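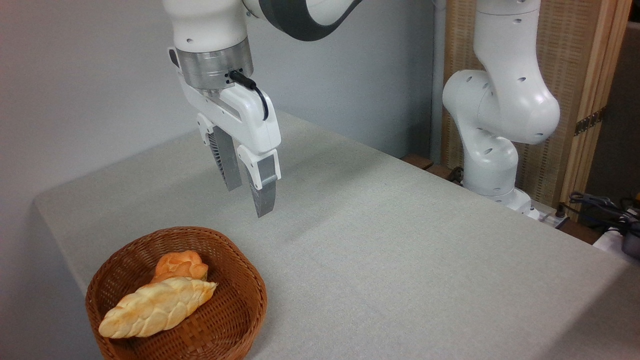 Jacqueline Chevalier asked whether the Ziketti service plan covers the fingers. Orside quotes them separately — 128 a pair.

Item 2. Trial at Plondstead, 1/29/18
Soft goods remain the main concern. Hervieu wants bread tested before any order is placed. 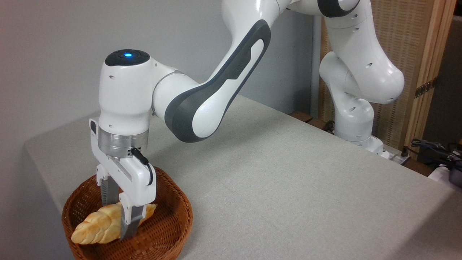 Gripper at the braided loaf, basket test.

Agreed: extend the trial by 17 shifts. Chevalier to get the finger price in writing. Lease terms held over to May.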